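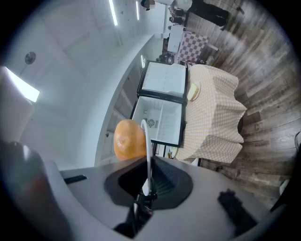

4. First Pick with the Plutier Hand Gripper

Start with round fruit. An orange is a good choice: it forgives a clumsy grip and costs less than your glassware. Eggs are covered in Section 9, and we would like you to read the sections in between.

4.1 Hold the gripper level and squeeze the trigger once, all the way. Both fingers should move. If only one does, go back to Section 3 and be honest about step 3.2.

4.2 Check that the cables run back toward your wrist with a little slack. Cables pulled tight will win the argument.

4.3 Bring the open fingers up to the fruit and close them slowly until it stops rolling. Stop squeezing there. Juice means you went past it.

4.4 Lift, hold for four seconds, and put the fruit down where you meant to. Somewhere nearby is a pass on your first day.

4.5 Repeat until you get nine clean picks in a row, then move on to a refrigerator shelf. Open the doors fully first. The Plutier has no opinion about doors and will happily hit one.

NOTE: Wipe the rubber pads with a damp cloth after handling food. Skip the dish soap. It leaves a film, and the next orange will leave too.

NOTE: The grip log holds up to 60 picks. After that it writes over the oldest, so save the good ones.

CAUTION: Keep fingers, sleeves and tablecloths out of the closing path. The gripper can't tell a loose fold of cloth from lunch.

CAUTION: Do not use the gripper to carry the appliance. Yes, we were asked.

Wistine setup guide, revised January 22, 2022. Corrections to Osian Bevan.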